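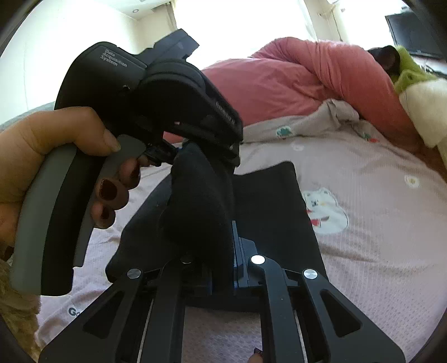 Sock pairing is the household job of matching up single socks after a wash so that each one goes back in the drawer with its partner. I've been keeping this entry going for years and I still get mail about it, mostly from people with big families! The hardest case is the plain black sock, like the one hanging in a soft bundle over the bed up there, because a drawer full of them can come from five different packs and they all look the same until you get them next to a window. Then one is a bit navy, one has gone gray, and one has a longer cuff than you remembered.

Methods

Most people I hear from use the pile method: dump everything on the bed, pick up a sock, hunt for its twin, repeat. It's fine for a small load. For a big one I like sorting by color first and then by length (ankle, crew, knee), so you're only ever searching a little heap. Bhupendra Tyagi, who wrote to me last September, skips all of it and pins each pair at the toe before it goes in the washer. I tried this for a month and kept losing the pins.

Folding

Once you've got a pair there's the question of what to do with it. The ball, where you turn one cuff back over both socks, is quick and keeps them together, but it does stretch the elastic over time. The flat fold takes more drawer space and looks lovely for a day or so. I ball my gym socks and fold the wool ones, and I won't be talked out of it.

Odd socks

Every home has a bag of these. Mine had 9 in it at last look, and I keep them for 4 months before they become dust rags. Check inside duvet covers first, and the rubber seal on a front loader, and pant legs (always pant legs).

Buying alike

Some folks solve the whole thing by buying one kind only. My sister swears by the Boiko crew sock, and I had a run of Skina ones that I loved until the maker changed the heel. If you go this way, buy the lot at once, and replace the lot at once too, or the old ones and new ones will never quite match.

See also: Clotheslines, Darning, Lint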